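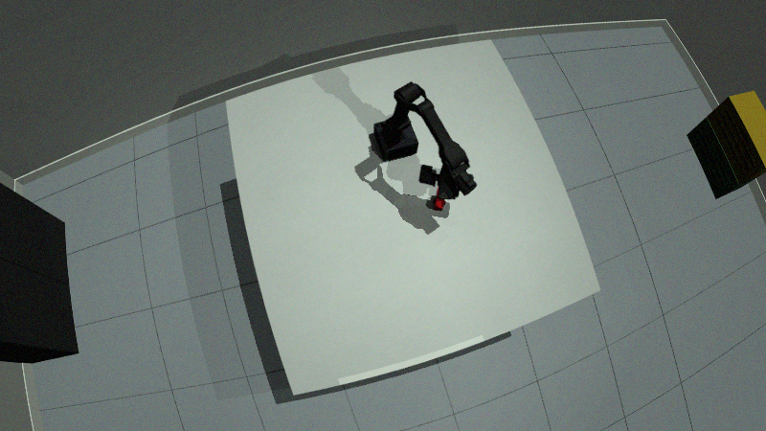

Home tips from the robot open day at Panasthorpe

22 Mar 2022
By Perla Ochoa

Regular readers will know that I'll go to anything with an urn of tea and a leaflet, so when the Sesus workshop in Panasthorpe opened its doors I put my good coat on and went. I had expected to spend a polite hour looking at machines and come home with nothing for this page. Instead I filled the back of my chequebook with notes (I'd left my notebook on the hall table, as usual) and I've been rearranging cupboards ever since.

The part I liked best was the practice table. Before the people at Sesus let an arm loose on a real bench, they try the job out on a computer, with a drawn arm, a drawn table and a drawn floor in big squares, and you can stand and watch it on a screen. The job was a small red cube on a pale table, and the arm reaching down to it with its fingers. I must have stood there through four goes of it while my tea went cold. The young woman running it was very patient with my questions, most of which were about my own kitchen, I'm afraid, but she answered them as if that was what she had come in for.

What follows is what I've tried at home, with my own additions. Some of it is for the kitchen, some for the shed, and one or two bits will do anywhere you put things down and then can't find them.

Clear the bench before you start, and properly

I have always been a shover. I shove the post to one side, the fruit bowl to the other, and make pastry in the gap. On the practice table there was the arm, there was the cube, and the rest of the top was left plain. You could see at once what the job was.

So now I do it the dull way. Everything comes off the worktop and goes on a tray, and the tray goes on top of the fridge, and when the pastry's done the tray comes down again. A big roasting tin does just as well if you haven't a tray. In the shed I use an old drawer from a chest we broke up years ago, and it holds all the odds and ends that live on the bench for no good reason: the dried-up glue, the bicycle bell, the packet of seeds from goodness knows when. Half of it never makes it back out of the drawer, and that's a tidy-up in itself.

Pale surface, bright bits

The cube was red and nearly everything near it was black, white or grey, and your eye went to it like a robin on a snowy lawn. I went home and thought about how I lose things. My paring knife has a brown handle and lives on a brown board. My picture hooks are brass and I tip them out on a yellow duster. No wonder!

For small fiddly jobs, lay an old white pillowcase or a piece of lining paper over the bench and work on that. Screws, beads, press studs and the little spring out of a pen all show up beautifully, and with the pillowcase you can gather up the corners at the end and carry the whole lot off if you're called away to the door. Iron it first if you can bear to. A screw will hide behind a crease quite happily.

For tools that are forever going astray, a turn of red wool or a dab of bright nail varnish on the handle does wonders. Let varnish dry overnight before you use the tool, and keep it well up the handle, away from anything that touches food. I've done the skewer, the secateurs and the small screwdriver, and I haven't had to hunt for any of them this month.

Mind your own shadow

One thing I'd never have thought of. The drawn arm throws a drawn shadow right across the table, a great soft grey shape, and there's a blurry patch of it close by the cube. I said it seemed a funny thing to bother drawing, and she told me they wanted it there, as a real arm on a real bench would do the same and they would sooner find out what it hides on the computer.

Well, I do my mending with the lamp behind me! If you're right-handed, put the lamp on your left and a little in front, and if you're left-handed do the opposite. Try it with your hand held over the work before you thread the needle, and shift the lamp until the shadow falls away from your fingers. The same goes for chopping. Our kitchen light is in the middle of the ceiling, so I was slicing onions in my own shade, and a cheap clip-on lamp on the shelf has cured it. (Clip it well clear of the sink and the hob, and keep the flex up out of the way.)

Come at it from above

When you're picking up something small with tongs, tweezers or a pair of pliers, it's natural to poke at it from the side, and off it skids under the cooker. The arm on the screen had its fingers pointing down, with the cube between them. I've been practising this with sugar lumps, to the amusement of the household.

Hold the tongs upright, open them only a little wider than the thing you want, lower them until the tips are either side of it, and then close. It sounds slow and it feels slow, but I got a whole jar of pickled walnuts out on to a plate without a single one going on the floor. It's very good for hot jam jar lids too, and for lifting a dropped pin out of a carpet with tweezers.

If your tongs are slippery, wrap a thin elastic band round each tip for cold jobs. Take them off again before the tongs go anywhere near a pan.

Leave elbow room

I hadn't considered how much space an elbow takes up. That arm goes up and over before it comes down, like somebody reaching into a pram, and all the room above the table was left free for it to do so. At home we hang things exactly where our elbows want to go. I had a row of mugs over the place where I roll out, and I've chipped more than one of them with my own rolling pin.

Stand at the worktop and pretend to do the job, arms and all. Roll an imaginary pastry, saw an imaginary plank. Wherever you knock something or have to tuck your elbow in, that's the thing to move. My mugs went 14 inches along the wall and I can't think why I put up with it for so long.

Rehearse the awkward jobs

This was really the lesson of the day, if there was one. They practise. The screen in the Quintero room had been running through the same little job since the doors opened, and a card on the wall said the arm would be given 100 tries at it before anyone moved on to the real bench. I don't suggest you ice a cake 100 times (though I know a few people who'd volunteer to eat them), but a dry run is worth having.

Before hanging a picture, cut its shape out of newspaper and stick that up first with a bit of low-tack tape. Live with it for a day or two.

Before icing a name on a cake, pipe it on to greaseproof paper, scrape the icing back into the bag and pipe it again. You'll find out where you run out of room. My last effort said HAPPY BIRTHD and then a small squashed AY going down the side.

Before moving a wardrobe, walk the route with a tape measure and a helper, and open every door on the way. Agree beforehand who says "down".

Before trying a new recipe for company, read it aloud from start to finish. I know, I know. But I once found "chill overnight" at half past five in the evening.

Keep the boxes off the work

My last note only says "boxes on floor". On the practice floor there was a big black box on one side and another with a bright yellow top on the other, and both of them were well away from the table. I liked that yellow top very much and have stolen the idea. A scrap of yellow sticky-backed plastic on the lid of the toolbox means I see it before my shins do, even in the gloomy end of the shed. Ours now stands under the window and the bench top is kept for the job itself.

If you're going along yourself

There's another open day in June, and I'd say go, even if you think robots aren't your cup of tea. Children liked the screen as much as the grown-ups did. The real arms are behind a barrier with a printed sheet beside each one, and the one they call Josus has the longest queue, so do that one first and have your tea after. Wear flat shoes, as there's a good deal of standing. Entry was £2, with the tea included, and the flapjack was excellent. I asked for the recipe and was told it has golden syrup and a spoonful of marmalade in it, and that's as much as I could get out of them. I'm on my second tin trying to match it, and I'll put it on the baking page when I've got the marmalade right.

If you've been to something of the kind and come home with a good idea for the kitchen or the shed, do write in and tell me. I still have room for a tip or two on keeping elastic bands from perishing.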